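Speaker notes: Segmenting garment folding for a two-arm planner
Pridela tooling track — Saturday, February 28, 2026

1. Where the planner sits

Stosus takes a garment state and returns the next fold. It does not track cloth. Tracking is done by Flaltudel, which runs upstream at 22 Hz and passes on a keypoint set: hood, cuffs, hem corners, zip line.

Say early that the talk covers the state estimate only. Control questions go to the end.

2. Sleeve state

The label is per sleeve: out, folded in, unknown. In the view on the slide one sleeve is out to the side and the other lies across the body, cuff on the chest. Black cuff over pale green is an easy case for contrast. Black cuff over the black lower panel is the hard one, and the October model failed there most often.
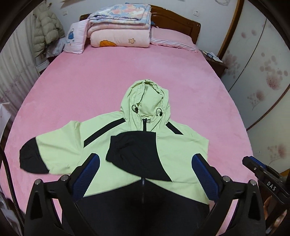 3. Reference pose

Every garment class needs a flat reference: front up, both sleeves out, hood towards the head of the bed. Keypoints are scored against it. For a zipped jacket the zip gives the long axis directly, so we fit that first and the cuffs second.
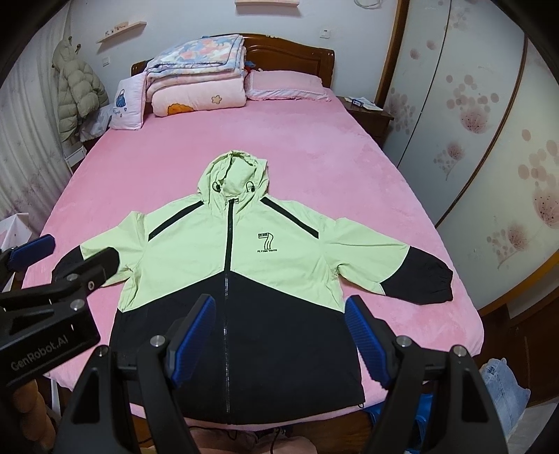
The seam between the green and black halves caused trouble. Lambert, our edge detector, read it as a hem in 36 of 86 test clips. The fix was to reject any hem candidate that the zip line crosses and continues past. Errors fell to 50 frames over the whole set — pause on the plot.

4. Open items

Hood toggles are still detected as separate objects. Drawcord ends likewise.

Fingers over the hem hide the lower keypoints. Stosus holds the last good value and lowers its confidence. The decay rate is set by hand.

Next slide: latency table.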